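Reading the Neighborhood Asthma Figures: Notes on Method

Posted in: Public health, Maps and data

In May our reading group took up a working paper on childhood asthma visits in Brorkwood, prepared by Rongrong Jiang and Jelle De Bruijn. The authors linked emergency department records to housing inspection records and then mapped the result by census block group. I promised the members who could not attend that I would set down the main points, together with my own reservations.

The starting question is a plain one. Children in the eastern half of Brorkwood are brought to the emergency department with asthma far more often than children elsewhere in the city, and local officials have generally attributed this to traffic on the river road. The authors wished to know whether the condition of rental housing would account for part of the difference. They obtained 603 visit records for children between the ages of 4 and 16, removed the home address once each record had been assigned to a block group, and compared the counts with inspection findings for damp, mold and failed ventilation.

Two features of the design deserve attention. The first is the decision to count visits instead of children. A child who returns four times in a winter appears four times in the data, and a single household can therefore raise the figure for a small block group considerably. The authors acknowledge this and repeat their main analysis using only the first visit on record for each child. The pattern remains, although it is weaker in the blocks nearest the river.

The second is the handling of small numbers. Any block group with fewer than 12 children of the relevant age was merged with a neighbor before rates were calculated. This is a sensible precaution, both for privacy and for the stability of the estimates. It does mean, however, that the final map shows fewer areas than the city's own housing map, and readers who place the two side by side should expect the boundaries to differ -- a matter that caused some confusion at our meeting.
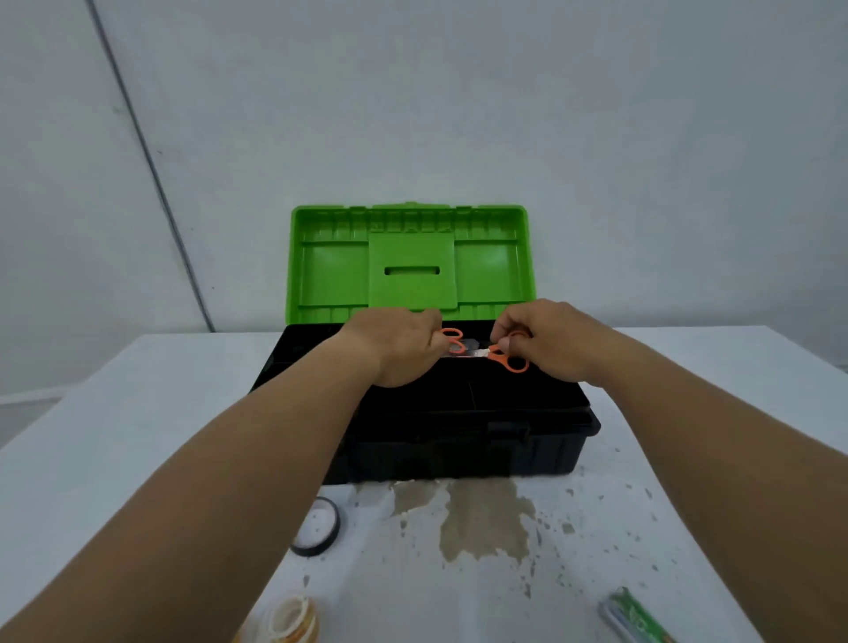
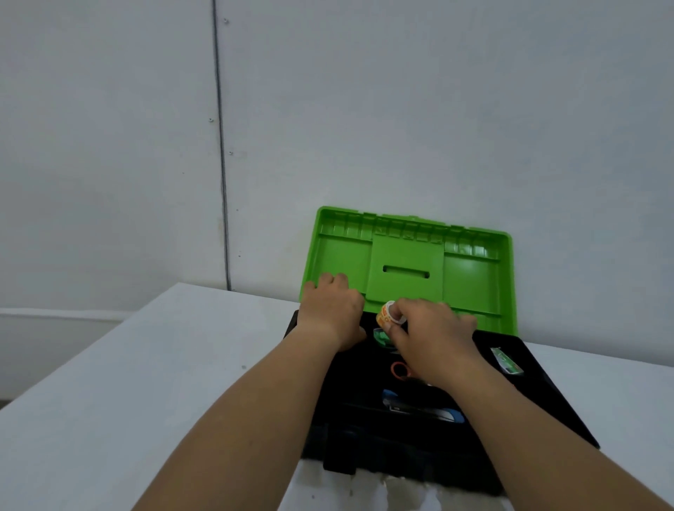
The black toolbox with its green lid open

With those points understood, the central finding is easy to state. Areas with a high share of failed ventilation inspections also had high visit rates, and this held after adjustment for distance from the river road. Visible mold showed a smaller association, and damp alone showed none that could be separated from chance. Tudor Văduva asked whether inspectors record damp consistently from one season to the next. The paper does not address this. A basement inspected in a dry month may receive a clean report and still take in water every spring.

I would add a further caution. Inspections in Brorkwood are carried out largely in response to complaints. A tenant who is unsure of a lease, or who has complained before without result, may not call again. The homes in the inspection file are therefore a selected group, and the direction of any resulting bias is difficult to predict. Lenuța Husar, who spent many years in school nursing, observed that the families she knew best seldom contacted the housing office at all. Her account is one person's experience, but it agrees with the gaps on the map, where several blocks of older rental housing show almost no inspections of any kind.

Traian Sârbu raised the question of what the paper is meant to support. The authors are careful on this subject. They do not claim that repairing ventilation would reduce visits by any stated amount, and they recommend that a sample of homes be inspected without regard to complaints before any program is designed. I consider this the most useful sentence in the paper. The present study compares areas, and the rate for an area cannot tell us which child in which apartment became ill.

There was less agreement about the maps themselves. The main figure uses five shades of a single color, with cut points chosen so that each shade contains an equal number of areas. Two block groups with nearly identical rates can fall on opposite sides of a cut point and appear quite different. I would have preferred to see the rates plotted with their intervals beside the map, and I have written to the authors to ask whether such a chart exists.

Members who would like to read the paper in advance of our next discussion may request a copy through the contact page. We shall take up the appendix on geocoding first, beginning with the records that could not be matched to an address, and then return to the question of repeat visits.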